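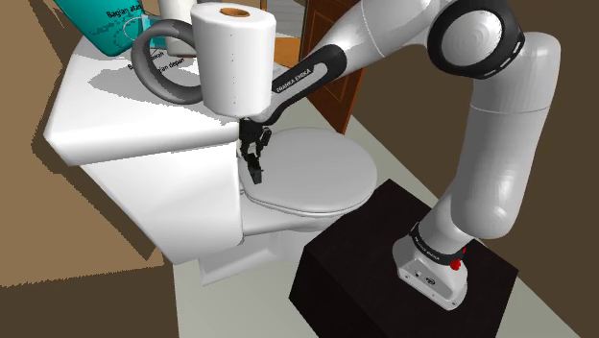
Three nights of chamber music in one small town, and I came home with my head so full of tunes that I couldn't sleep! The Kobori festival has been on my list for years and this December I finally booked it, train and guest house and all, and I'm already plotting how to go back. I heard most of it from the third row of the old corn hall, which seats 200 if everybody keeps their elbows in. I practised my own part for our amateur quartet each morning in the guest house bathroom, because tiles do wonderful things for a viola, and a bathroom with a white toilet and hard walls is still the best free echo chamber I know. Try a slow scale in one. You'll sound twice the player you are.

The opening concert was Sachiko Matsuda on piano, playing a programme of night pieces that ran straight through without a break. She asked us to hold the applause until the end and, amazingly, everyone did. I loved the way she let the last chord of each piece hang in the air until it was nearly gone and then brought the next one in underneath it - a bit like someone pulling a blanket up over you. There was one piece in the middle, all repeated notes in the left hand, that I've been humming ever since and can't find in any of my books. If you were there and know what it was, please leave a comment!

The second night belonged to the Bodarer Quartet, who I'd only ever heard on the radio. They are so much louder in the flesh. The cellist digs in like he's turning over a vegetable patch, and the slow movement of their Haydn had me gripping the programme. After the interval they were joined by Nanami Ishida on clarinet for a new quintet called Likach, 17 minutes long, written for them this year. I'd braced myself for something spiky (new music and I have had our differences) but it opens with a tune you could whistle, and the clarinet keeps wandering off from it and being coaxed back. I queued for the score afterwards. They'd sold out, drat.

The last concert moved over to the church, which holds 500, and it was packed to the back pews. Choir, strings and a little organ, with carols at the end for all of us to join in. I sang alto, badly, next to a very kind lady who knew all the verses. Wear a coat if you go, and thick socks - the stone floor is perishing. Tickets for next year go on sale in March.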